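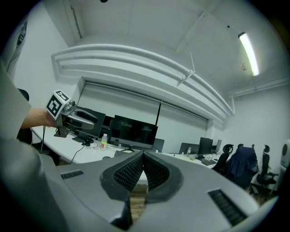
Das Harmonium von Vornness war verstimmt, seit ich denken kann, und ich habe es trotzdem geliebt, jeden schiefen Ton, das Schnaufen der Bälge, sogar das hohe F, das erst kam, wenn man schon beim übernächsten Takt war! Es stand im Saal über dem Fähranleger, und wer dort spielte, sah beim Treten immer nach unten, auf den hellbraunen Holzboden, denn wenn man aufs Meer hinausschaute, verspielte man sich sofort. In jenem Winter saß ich wieder einmal davor, im hellgrauen Pullover meiner Schwester, und übte den Walzer für das Lichterfest, als das F überhaupt nicht mehr kam. Kein Schnaufen, kein Krächzen. Ich drückte die Taste noch einmal und noch einmal, und unten tutete die Skoseo, als wollte sie einspringen.

Drucken | Per E-Mail versenden

Man muss wissen, dass der Walzer zu einem guten Drittel aus diesem F besteht. Meine Großmutter hat immer behauptet, der Komponist sei in den Ton verliebt gewesen, und wer die zweite Hälfte kennt, in der die Melodie dreimal hinaufklettert und jedes Mal oben sitzen bleibt wie eine Katze auf dem Schrank, der glaubt ihr das gern.

Ich lief also zu Rekha Bhatia hinunter. Rekha reparierte Schiffsmotoren, Regenrinnen und einmal auch das Gebiss des Pfarrers, und sie hatte von Harmonien so viel Ahnung wie ich von Kurbelwellen.

»Gibt es Zeichnungen?«, fragte sie.

»Es gibt ein Schild. Heller, Nummer 894.«

»Heller was?«

»Na, Heller eben. So hieß der Mann, der es gebaut hat.«

Sie zog sich schon die Jacke an. Das ist das Herrliche an Rekha: Sie fragt nach den Zeichnungen, und dann kommt sie auch ohne.

Wir nahmen die Rückwand ab, und ich schwöre, es roch nach sämtlichen Festen, die je in diesem Saal gefeiert worden waren, nach Kerzen und Staub und nassem Loden. Drinnen war alles viel schöner, als ich gedacht hatte! Reihen von Messingzungen, jede in ihrem Kämmerchen, winzige Ventile aus Leder, und mit Bleistift hatte jemand Namen ins Holz geschrieben. Ich hatte so viele Jahre davorgesessen und nie gewusst, dass dahinter eine ganze kleine Stadt lag.

»Hier«, sagte Rekha und leuchtete hinein. »Deine Zunge ist gebrochen.«

Einen Augenblick lang fasste ich mir tatsächlich an den Mund.

Am Nachmittag riefen wir bei Wang an, auf dem Festland, dem einzigen Laden an der Küste, der noch alte Instrumente annahm. Dort hob Ah-rin Yoo ab. Sie hatte eine Stimme, bei der man gleich wieder Lust bekam, alles zu erzählen, und ich erzählte ihr auch alles, vom Walzer, von der Katze auf dem Schrank, vom Pfarrer. Rekha verdrehte die Augen und trank meinen Tee aus.

»Spielen Sie mir den Ton darunter vor«, sagte Ah-rin Yoo.

Ich spielte das E. Der Hörer lag auf dem Deckel und schepperte ein bisschen mit.

»Und jetzt den darüber.«

Ich spielte das Fis. Dann war es so lange still, dass ich dachte, die Leitung sei weg, und dann hörte ich, sehr leise und sehr weit entfernt, ein F. Es war genau meines! Dieselbe Heiserkeit, derselbe kleine Anlauf. Sie hatte es auf einem anderen Instrument gespielt, bei sich in der Werkstatt, und mir stellten sich die Haare auf.

»Das ist die Nummer 738«, sagte sie. »Auch ein Heller. Steht hier ohne Bälge, seit der alte Wang ihn aus einer Schule geholt hat. Ich habe eben mit dem Mund durch die Zunge geblasen. Sie schmeckt scheußlich.«

Sie kam selbst. Das hätte ich mir nicht träumen lassen, ich hatte mit einem Päckchen gerechnet, mit Watte und einer Rechnung. Aber am Morgen des Lichterfests stand sie auf dem Vorderdeck der Skoseo, obwohl es dort zog wie in einem Trichter, und hielt eine Zigarrenkiste vor dem Bauch fest. Sie war viel kleiner als ihre Stimme. Rekha nahm ihr die Tasche ab, die Kiste gab sie nicht her.

Oben im Saal wurde schon gedeckt. Auf Vornness leben 297 Menschen, und an diesem Abend will jeder einen Stuhl am Fenster, es wurde gerückt und gezankt und gesungen, und mittendrin knieten wir zu dritt hinter dem Harmonium und flüsterten wie Einbrecher. Ah-rin Yoo feilte. Ein Strich, dann blasen, dann horchen. Wieder ein Strich. Sie nahm so wenig Messing weg, dass ich gar nichts sah, nur auf ihrem Daumen lag nach einer Weile ein goldener Schimmer.

»Soll ich es richtig stimmen?«, fragte sie irgendwann. »Also sauber? Dann müsste ich aber auch an die Nachbarn ran.«

Ich sah Rekha an. Rekha sah die Bleistiftnamen an.

»Bloß nicht«, sagten wir beide.

Sie lachte so laut, dass eine der Tischdeckerinnen einen Löffel fallen ließ, und setzte die Zunge ein.

Wie soll ich diesen Abend beschreiben! Die Kerzen standen auf allen Simsen, draußen zogen die Boote mit ihren Laternen in die Bucht, und ich fing viel zu schnell an, weil meine Füße nicht zu halten waren. Die Leute tanzten trotzdem. Der Pfarrer tanzte mit der Kapitänin, die Kinder tanzten unter den Tischen, und als die Melodie zum ersten Mal hinaufstieg, merkte ich, dass ich die Luft anhielt, und nicht nur ich. Sogar Rekha, die nie tanzt und an der Tür lehnte, hatte aufgehört zu kauen.

Das F kam. Es kam ein klein wenig zu spät, mit seinem Anlauf, heiser und breit, und im ganzen Saal ging ein Seufzen durch die Reihen, und dann stampften alle gleichzeitig weiter, dass die Gläser klirrten.

Ah-rin Yoo saß neben mir auf der Bank und blätterte um, obwohl ich gar keine Noten brauchte. Beim zweiten Mal summte sie schon mit. Beim dritten Mal beugte sie sich herüber und rief mir ins Ohr, in der Werkstatt liege noch eine ganze Schachtel voller Zungen, und was denn mit dem tiefen B los sei, das klinge ja wie eine Kuh im Nebel.

»Das bleibt!«, rief ich zurück und trat die Bälge, so fest ich konnte, und unten am Anleger tutete die Skoseo zur letzten Fahrt, und sie blieb sitzen.

Drucken | Per E-Mail versenden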